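A Morning at the Flemthorpe Biscuit Works Open Day

My wife found the notice in the local paper in March. The Flemthorpe works, where Janumeck bakes its cookies, opens its doors once a year, and the tickets are free if you write early enough. I wrote early enough and we got 2 places for the first tour.

We arrived a little before nine. There is a parking lot behind the flour store, but it was already full, so we left the car by the church and walked for 12 minutes. You can smell the factory long before you see it. It is a smell of warm butter and also, a little, of burned sugar.

At the gate they gave us hairnets and a paper coat, and we had to leave rings and watches in a locker. Then we waited in a bright room with tea and a few samples.

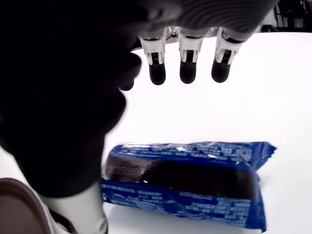 Our guide had worked in the mixing room for many years, and she spoke slowly, which I was grateful for. She explained that the dough rests before it goes to the rollers. If it rests too little, the cookies shrink in the oven and do not fit the wrapper. I bake at home and I have the same problem, without the wrapper.

The oven is the part I will remember. It is a long tunnel made by Brudetti, with 6 zones, each with its own temperature. The cookies go in pale and soft at one end. We walked beside it the whole way, and my glasses became foggy two times.

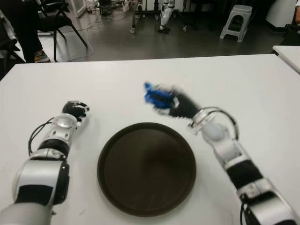
The brown tray on the white table.

After the oven comes the cooling belt, then the cream. I had always thought that the cream was put on by a kind of brush. In fact it is pressed through small holes, and the second cookie is set on top immediately. The noise in this hall is strong, so take the ear plugs when they offer them. I refused mine and I was sorry. 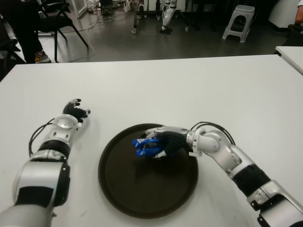
The museum room

Upstairs there is a small museum with old tins, price lists and a delivery bicycle. One order book was open at a page from a hotel called the Siregar, which bought 1,731 boxes in one winter. I would like to know who ate them all. The labels are well written but the letters are small, and the lamp over the bicycle did not work.

We finished in the shop. The broken cookies are sold by weight in plain bags, and they taste the same as the whole ones. We bought too many.

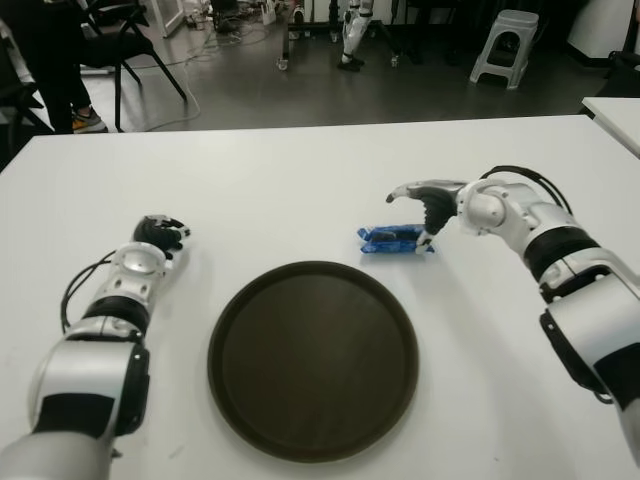 One visitor in the line behind us was less pleased, and told us that the tour used to include the chocolate room, and that it was the best part. We could not compare, as it was our first time. For families I would say that the stairs are steep and there is no elevator, and strollers must stay at the gate. The last tour starts at two in the afternoon. The café closes before it ends, so eat first.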